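Goston Parish Archive Group
Minutes of the meeting held on 27 March 2020
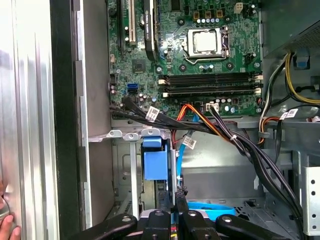
Photo: Goston Parish Archive Group

Present: Divya Unnithan (chair), Heino Petrauskas, Sowmya Thampi, Senthil Rao (minutes)
Apologies: Thenmozhi Poduval

The meeting was held by telephone and opened at 6.30 pm.

1. Minutes of the February meeting
Agreed as a correct record, with one change. Under item 4, "tithe map" should read "enclosure map".

2. Matters arising
The key to the lower store has been returned. Heino has not yet had a reply from the Hanel estate office on access to the rent books. He will write again.

The loan agreement for the Subramaniam photographs has been signed by both parties. The prints remain in their original albums for the present. Divya asked that the albums be stored flat.

3. Catalogue
Sowmya reported that the card index now stands at 2349 entries, of which 519 have no shelf mark. Most of these are loose deeds and letters from the Rornero bequest. The bundles were numbered twice, once in pencil and once in ink, and the two runs do not agree.

It was agreed that the ink numbers will be used. The pencil number will be kept in the notes field of each entry and not erased from the document. Where a bundle has no ink number it will be given the next free number at the end of the run.

Senthil asked whether undated letters should be listed by sender or by recipient. Agreed: by sender, with the recipient as a cross-reference. Letters with neither go under "Miscellaneous" until they can be looked at properly.

4. Reading room
Closed until further notice. Postal and email enquiries will still be taken, but no originals can be fetched at present. Heino will change the wording on the door and on the web page.

Three visits booked for next month have been cancelled and the readers told. Copying fees paid in advance will be held over unless the reader asks for the money back.

5. Damp in the lower store
The reading on the north wall was higher than in February. The bottom shelf of bay C has been cleared and its boxes moved to bay F. The shelf list has not been altered and needs to be. Two boxes of vestry papers show marks on the lids; the contents have not been checked.

The builder's estimate for the gutter and repointing is £2000, excluding scaffolding. The meeting did not accept this without a second figure. Thenmozhi to be asked to obtain one.

6. Newsletter
The spring number will go out by email only. Copy is in hand except for the article on the turnpike trust, where the dates of the second Act need checking. Divya will edit this to fit two pages.

7. Any other business
Sowmya noted that the spelling of field names differs between the enclosure map and the later sale plan. The catalogue will follow the map.

Actions
HP: Hanel letter; door notice and web page
ST: ink numbers, Rornero bundles
SR: shelf list, bays C and F
TP: second estimate
DU: turnpike article

The meeting closed at 7.40 pm. Date of next meeting to be circulated.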